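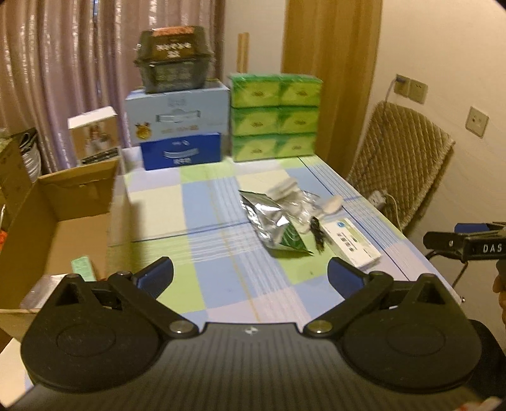

Two hand-held grippers at the club table, one in front and one at the far right.

How a Robot Learns to Pick Things Up
Pikurex Robotics Club, Usener School
Reading for new members. Updated 29 Jan 2026

A robot arm does not know what a bag is. It has motors, and each motor turns when a computer tells it to. Before an arm can clear a table, the computer has to work out which motors to turn, how far, and in what order. This page explains one way of teaching it. Our club project, called Zesura, uses this way.

What is a gripper?

A gripper is the part of a robot that holds things. It does the job your hand does at the end of your arm. Some grippers use suction. Some have five fingers like a person. Ours have 2 fingers that swing toward each other and meet in the middle, like a pair of kitchen tongs.

Look at the gripper in the front of the picture. The fingers are black, and each one ends in a dark blue rubber pad. Rubber does not slide easily. If two things do not slide easily against each other, we say there is a lot of friction between them. A pad with good friction can hold an object with a gentle squeeze. A smooth, slippery pad would have to squeeze much harder, and a hard squeeze can crush the object.

Each finger turns on a pivot. A pivot is a point that stays in place while something turns around it. A door hinge is a pivot, and so is the screw in the middle of a pair of scissors.

Why is a person holding it?

These grippers are not on a robot arm. A person moves them by hand. The gripper records what happens while the person works, and the computer uses the recording later.

One recording of one job is called a demonstration. "Pick up the bag and put it in the box" is one demonstration. If you do the same job again, that is a second demonstration, even if it looks the same to you.

Each demonstration contains three kinds of information:

Pictures. A small camera on the gripper records video of whatever is in front of the fingers.
Position. The computer works out where the gripper was at each moment and which way it was tilted.
Opening. A sensor measures how far apart the fingers were.

When these are lined up in time, the computer can match them. It can find, for example, that when the bag looked like this in the video, the gripper moved down and the fingers closed. A collection of many demonstrations is called a data set. Our first data set, finished in November, has 480 demonstrations in it.

How does the computer learn from it?

The computer runs a program called a model. The model looks at a video picture and guesses the next small movement. Then the guess is compared with what the person did. If the guess was wrong, the numbers inside the model are changed a little. This happens over and over, and the guesses improve. The process is called training.

A trained model does not understand tidying up. It has found patterns that link pictures to movements. If it is shown something very different from anything in the data set, its guess may be poor.

Why are there so many things on the table?

A model trained only on wooden blocks will be good at wooden blocks. Homes are full of other objects, and they behave in different ways when you touch them.

Boxes are stiff. They keep their shape, and a gripper can hold one by two flat sides. A wide box can be a problem, though. If it is wider than the fingers can open, it has to be picked up by a thinner side or pushed.

Tissue packs are soft. The green ones on our table can be squeezed, so the fingers must stop closing at the right moment. They are also stacked, and pulling out a bottom pack will move the ones above it.

The foil bag is crumpled and shiny. Crumpled things have no regular shape, and shiny things reflect light. When the light changes, the bag looks different to the camera even if it has not moved.

Cables bend. A cable that is coiled now may be half straight after you lift one end. Engineers call things like this deformable, which means they can change shape.

See-through objects are hard too. A camera can see partly through a plastic container, so the edges are not always clear.

The checked tablecloth also matters. It has lines and squares all over it, and the model has to learn that these are part of the background – they cannot be picked up.

Rules for making a demonstration

Start with the fingers open.
Move slowly and smoothly. Sudden jerks blur the video.
Keep the object where the camera can see it for as long as you can.
Do not help with your other hand.
If you drop the object, tell the person at the computer. Do not delete the recording yourself.
Put the objects in new places before the next demonstration.
Stop after 5 demonstrations and let someone else have a turn. People move in different ways, and the data set should include several of them.

Keep your own fingers away from the pivots while the gripper is closing. They can pinch.

Words to know

Data set: a collection of recordings used for training.
Deformable: able to change shape.
Demonstration: one recording of one job.
Friction: the force that resists sliding.
Model: the program that makes the guesses.
Pivot: a point that something turns around.

The club meets in the Rweyemamu Room, in the part of the school built in 1985. Use the side door and sign the sheet before you pick up a gripper.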